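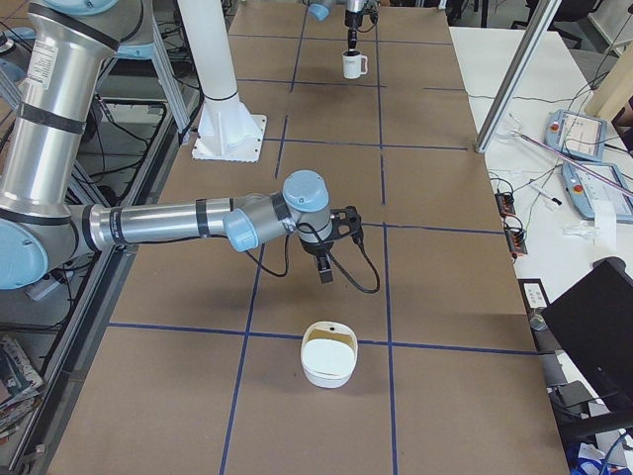 Small White Things and What They Stand On

Pindberg, upstairs room, November

Every winter we put a page up about the room. Last year it was chairs, which drew 29 visitors and one complaint, so this year we have gone smaller. These are the everyday things: what lives on the big table, what has slid underneath it, and what people keep meaning to take home. Words by Kazimiera Wieczorek, with corrections shouted across the room by Amr Ashour.

The table
Brown cardboard from end to end, marked off in rectangles with dark blue tape. Mulugeta laid the tape over one long evening and would like it known that the lines were straight when he left.

The cardboard
Flat sheets, saved from the Angelovski delivery. We were quoted 200 pounds for a proper table covering and found that our enthusiasm for cardboard had been badly underestimated.

The oval container
White, small, raised sides, with a lid that sits down inside it. There is a thin yellowish-tan rim round the lid which Ryszard calls "trim" and Przemysław calls "a shame". They are both Zawadzkas and have been having this sort of conversation since school.

The dot
A small dark one, on the container's upper rim. Opinion is divided between decoration and damage. I have stopped asking, as the answers were getting longer.

The lid, on its own merits
White, like the rest of it. I have a drawer at home full of lids that fit nothing, so I may be easily impressed, but I do like one that knows where it lives.

The white mug
Handle, small dark logo on the front, no known owner. Amr says it came free with something from Wasitia. He also said that about the kettle, and the kettle turned out to be his sister's.

The logo
Too small to be much of an advertisement. If you are going to give away a mug you might as well let people read it from the next chair.

The blue tape
One roll did the lot, with a bit left over that has since mended a shoe, a lampshade and the cover of the tea rota. The rota is now the strongest object in the building.

The magazines
A stack of them, low down by the dark metal frame, all colourful covers. Przemysław once claimed there were 1000 in the room. There are not, though it feels that way when you are asked to carry them. Anyone who wants them should bring a bag and their own knees.

One rectangle, any rectangle
The grid was meant to give everything a place. The oval container went straight down across a line of tape, and there it sits, half in one place and half in another, like most of us at the end of a shift.

Notes for visitors
The upstairs room opens after four in the afternoon. Tea is in the cupboard by the door. Please use the mugs in there and leave the one on the table alone until somebody owns up to it.

Last year's page (Chairs) is still up. Next winter's may be Spoons, if the Nendatano lot return them. Suggestions to Kazimiera, in writing, legible.

Page views so far: 1143, of which Ryszard admits to almost 200.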